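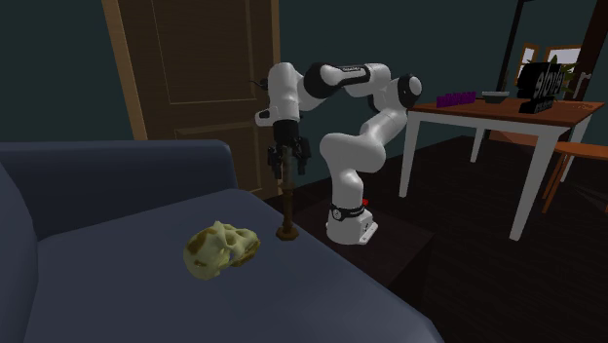

A simulated arm at the sofa, gripper at the top of the wooden stand.

Teaching a robot arm to tidy a living room: tips from a doubter

I was asked to try the Dedico trainer for this page, and I said yes mostly to find out how much tidying you could do yourself in the same time. Plenty. But if you have one of these at home, or only the practice room on your computer, a few habits will save you some swearing.

Start in the simulator. You steer the arm with a hand controller, it records what you did, and later it tries to copy you. Knocking over a rendered table costs nothing. Do all your bad runs there.

Pick one object and stay with it. The sales page says 2 demonstrations are enough. I gave it 2 and it learned to hover. Jucélia Pimentel, who reviewed the same kit in July, told me to plan on 200 for a single pick-and-place job, and my own results sit much closer to hers.

Come down from above on anything tall and thin. A turned post on a round base looks easy, but a sideways nudge will tip it. Line the fingers up over the top, stop, lower, stop again, then close. The stops feel silly. Leave them in.

Check your view before you close the fingers. With a dim room and a brown door behind dark wood, I misjudged the depth again and again. Turn the lights up if your software lets you, or swing the camera to the side.

Leave lumpy things on the sofa for later. Two straight fingers and an uneven shape on a soft seat make a poor match, and if you fumble it, the arm learns the fumble too.

Delete the ugly runs the same day. I kept mine "just in case" and ended up with 649 files, most of them useless. Sorting them was duller than dusting.

Vary the start a little. Shift the stand a hand's width, turn the base, begin with the arm folded differently. If every run starts from the same spot, that spot is all it knows.

Moving to a real arm? Clear the floor by the base, set the speed to the lowest notch and keep a hand near the stop button. The simulator is very forgiving about carpets and cables - your house won't be.

Would I buy one? Not for tidying. Tidivetti says its next version will need 1,000 fewer clicks to set up, and I'd like to see that before I believe it. I can move a stand away from a sofa in one go, and I already know how.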